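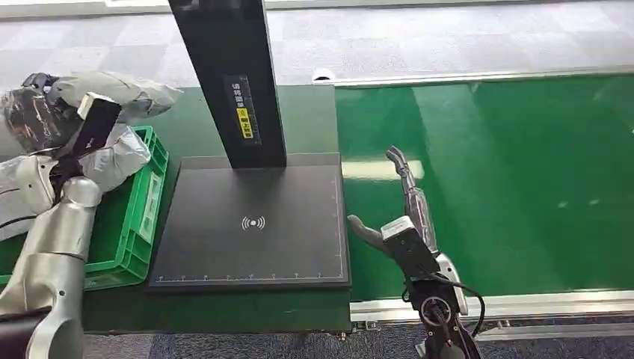 Page 24

Cell work, two arms and a belt. Notes for the Maltberg practical, K. Mowat

Read before you come in. Last group didn't and we lost the first half hour.

Picking up from page 23: risk assessment is for the whole cell, task by task. The arm has its own paperwork from the maker, fine, but the arm plus hand plus crate plus belt is a different machine and YOU are the integrator. Write that down, it comes up every year.

Main text for this is ISO 10218, part 1 the robot, part 2 the application and the cell. Get the library copy, not the scan going round, that one is the old edition.

Wrapped hands
A cover over the hand or wrist is part of the end effector as far as your assessment goes. Check
- does it catch at the full range of the wrist, both directions
- does it hide a strap or connector you need to inspect
- loose folds near anything that turns
- does the payload figure still hold with cover and padding on
Inspect at start of shift and after any collision stop, however light. Torn = change it. No tape.

Cables
Loops at the wrist need slack, but the slack has to go somewhere. Jog slowly to each end of travel and watch the loop, not the hand. If it can reach the belt rail or a crate wall, re-route. Ravley handout has the clip spacing, I won't repeat it.

Crates and fixed items
Crate goes in the same spot every time, mark the table. Approach from above, clear the rim, then go across. Most of the bumps in the Geraghty log (item 109 onward) are a held part clipping a rim on the way over. Model the part in the hand as well as the hand!! Anything tall standing on the table goes in the collision model too, base plate included.

Belt
In-running nip points at both ends, guard them. Belt stop and arm stop on the same emergency circuit. Test it with the belt running and the arms at low speed, seperately first and then together.

Speed
Manual reduced speed is 250 mm/s max at the tool. Cell limit here in auto is 400 until your sheet is signed. Two arms sharing a space: one moves, one waits, untill the zones are checked.

Before you leave
Arms parked, crate empty, belt off, fault log filled in even if it's blank (write "none").

Sheets to room 361 by end of March. Plolelberg people hand in to their own office, same form. Next time: stopping distance, bring a calculater.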